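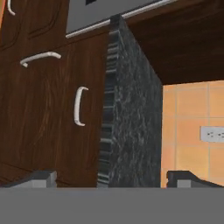 Wrist camera view in the simulated kitchen, fingers open on either side of the granite slab.

Comparing Parallel Grippers in a Simulated Kitchen
By Lindsay Sutcliffe – January
Print this page | E-mail this page
7 comments

This tutorial covers a side-by-side test of two parallel-jaw grippers on the same simulated arm. The grippers are the Flullden, which has short block fingers, and the Faltberg, which has longer fingers and a wider housing. Both models load in the Haltwood kitchen without changes to the room files.

Before you start, run one gripper through the joint limit check. If the fingers jitter at the closed position, lower the drive stiffness to 2,000 and check again. Both grippers must use the same value or the comparison is worthless.

1. Set up the wrist camera

Attach the camera to the gripper base link, not to the flange. Tilt it until the palm takes up a narrow band at the bottom of the view and both fingertips are visible above it. You need to see the gap between the fingers for the whole approach. Save the offset to a file and load the same file for the second gripper. The fingers differ in length, so the tips will sit at a different height in the view. Leave it that way.

2. Set up the outside camera

The wrist view gives no useful sense of clearance under the arm. Add a fixed camera across the room, high enough to cover the whole island and the arm down to its lower joints.
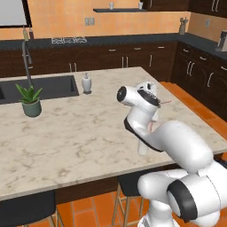 Keep this camera still for every trial. Contacts between the wrist link and the countertop are easy to miss in the log when they last only a step or two, and they matter when a long finger forces the arm to come in low.

3. Choose targets

Use a mix of thin and bulky objects, plus at least one door handle. Handles are where finger depth shows up. A short finger can close on a bar handle and still have the palm touching the door, which the planner reports as a collision.

4. Run the trials

Fix the random seed at 757 and run 3,000 steps per trial. Reset the arm to its home pose each time, then record:

- distance between fingers at contact
- slip along the finger pad during the lift
- any contact outside the pads

Erzsébet Pap wrote the Tran controller settings used here. Her defaults close the fingers at constant speed and switch to force control on first contact. Do not tune them for one gripper only.

5. Read the results

Compare slip first, then outside contacts. Ignore total time unless the paths match – a different finger length changes the approach, and the planner may pick another route. If one gripper fails on every thin object, check the collision mesh before blaming the fingers. Simplified meshes often leave a gap at the closed position.

Share: 7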